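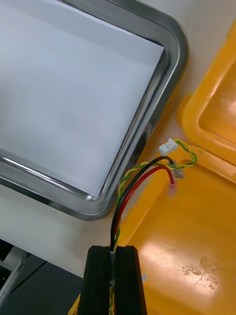
통권 제60호 8월호 2쪽

패틀리 어린이과학관 소식지
생활 속 과학 교실

전기가 다니는 길, 전선

방에 불을 켜고, 냉장고에서 시원한 물을 꺼내고, 텔레비전을 보는 동안 우리는 전기를 쓰고 있습니다. 전기는 발전소에서 만들어져 먼 길을 지나 집까지 옵니다. 이때 전기가 지나는 길이 전선입니다. 이번 호에서는 전선의 속과 겉이 어떤 물질로 되어 있는지, 색깔은 왜 여러 가지인지 알아봅니다.

전선의 속: 도체

물질 가운데에는 전기가 잘 흐르는 것과 잘 흐르지 않는 것이 있습니다. 전기가 잘 흐르는 물질을 도체라고 합니다. 구리, 알루미늄, 철, 은, 금 같은 금속은 모두 도체입니다.

금속 안에는 한자리에 묶여 있지 않고 움직일 수 있는 아주 작은 알갱이가 많이 들어 있습니다. 이 알갱이를 전자라고 부릅니다. 전선을 전지에 연결하여 끊어진 곳 없이 고리 모양의 길을 만들면 전자들이 한쪽 방향으로 움직이는데, 이러한 흐름이 전류입니다.

금속 중에서 전기가 가장 잘 흐르는 것은 은입니다. 그러나 은은 값이 비싸서 집 안의 전선을 모두 은으로 만들기는 어렵습니다. 구리는 은 다음으로 전기가 잘 흐르고 값이 훨씬 쌉니다. 또 잘 늘어나고 잘 휘어져서 가는 줄로 뽑기에 좋습니다. 그래서 집과 학교에서 쓰는 전선에는 구리가 많이 들어 있습니다. 구리는 온도가 1000도를 넘어야 녹습니다.

높은 철탑 사이에 걸린 송전선에는 구리보다 가벼운 알루미늄을 많이 씁니다. 줄이 무거우면 아래로 많이 처지고 철탑도 더 튼튼하게 지어야 합니다.

전선의 겉: 절연체

고무, 플라스틱, 유리, 마른 종이처럼 전기가 잘 흐르지 않는 물질은 절연체 또는 부도체라고 합니다. 우리가 쓰는 전선의 겉면은 대부분 플라스틱이나 고무로 싸여 있습니다. 이것을 피복이라고 합니다.

피복이 하는 일은 크게 두 가지입니다. 첫째, 사람의 몸에 전기가 흐르지 않도록 막습니다. 우리 몸에는 물과 소금기가 있어 전기가 흐를 수 있으며, 몸에 전기가 흘러 다치는 일을 감전이라고 합니다. 둘째, 전선끼리 닿아 전기가 엉뚱한 길로 흐르는 것을 막습니다. 전기가 정해진 길을 벗어나 짧은 길로 한꺼번에 흐르는 현상을 합선이라고 합니다. 합선이 일어나면 전선이 매우 뜨거워져 불이 날 수 있습니다.

전선의 색깔

전선의 피복은 빨간색, 검은색, 파란색, 초록색 등 여러 가지 색으로 만듭니다. 피복의 색이 달라도 그 때문에 흐르는 전기가 달라지지는 않습니다. 색은 사람이 전선을 구별하기 위한 약속입니다.

전지를 쓰는 간단한 전기 기구에서는 흔히 빨간색 전선을 (+)극에, 검은색 전선을 (-)극에 연결합니다. 건물에 쓰는 전선의 색은 나라마다 규칙이 정해져 있으며, 초록색과 노란색이 함께 들어간 전선은 여러 나라에서 접지선으로 씁니다. 접지선은 기구가 고장 났을 때 새어 나온 전기를 땅으로 보내는 선입니다.

전선의 끝: 단자

전선을 다른 부품에 연결할 때에는 끝부분에 단자라는 금속 조각을 달기도 합니다. 사진 속 검은색 전선의 끝에도 작은 은색 금속 단자가 있습니다. 단자를 꼭 눌러서 전선에 붙이는 것을 압착이라고 합니다. 연결이 느슨하면 전기가 잘 흐르지 않거나 그 부분에서 열이 날 수 있습니다.

직류와 교류

전지에서 나오는 전기는 한쪽 방향으로만 흐릅니다. 이것을 직류라고 합니다. 벽의 콘센트에서 나오는 전기는 흐르는 방향이 계속 바뀌며, 이것을 교류라고 합니다. 우리나라의 교류는 1초 동안 같은 변화를 60번 되풀이합니다. 이를 60헤르츠라고 합니다.

콘센트의 전기는 건전지의 전기보다 훨씬 위험합니다. 건전지 한 개의 전압은 보통 1.5볼트이지만, 우리나라 가정의 콘센트 전압은 200볼트가 넘습니다.

해 보기: 도체 찾기

준비물: 건전지 한 개, 건전지 끼우개, 꼬마전구와 소켓, 집게 달린 전선 세 개, 조사할 물건(클립, 지우개, 나무젓가락, 알루미늄 포일, 플라스틱 자)

1. 건전지와 꼬마전구를 전선 한 개로 연결합니다.
2. 건전지의 다른 쪽 극과 전구 소켓의 다른 쪽에 남은 전선을 하나씩 연결합니다.
3. 두 전선의 끝 집게로 조사할 물건의 양쪽을 집습니다.
4. 전구에 불이 켜지는지 살펴보고 공책에 적습니다.
5. 관찰이 끝나면 집게를 바로 떼어 놓습니다.

두 집게를 서로 맞대어 전구에 불이 켜지는지 먼저 확인하면 좋습니다. 건전지의 양쪽 극을 전구 없이 전선으로만 바로 이어서는 안 됩니다.

안전 수칙

실험에는 반드시 건전지만 사용하고, 콘센트에는 어떤 물건도 넣지 않습니다.
젖은 손으로 플러그를 만지지 않습니다.
플러그를 뽑을 때에는 줄을 당기지 말고 플러그의 몸통을 잡습니다.
피복이 벗겨진 전선을 발견하면 만지지 말고 어른에게 알립니다.
길에 떨어진 전선에는 가까이 가지 않습니다.

낱말 풀이

도체: 전기가 잘 흐르는 물질
절연체: 전기가 잘 흐르지 않는 물질
피복: 전선의 겉을 싸고 있는 부분
합선: 전기가 정해진 길을 벗어나 한꺼번에 많이 흐르는 현상
접지: 전기 기구를 땅과 전선으로 연결하는 일

관련 전시: 패틀리 어린이과학관 2층 전기와 자석 전시실. 매주 화요일은 휴관입니다.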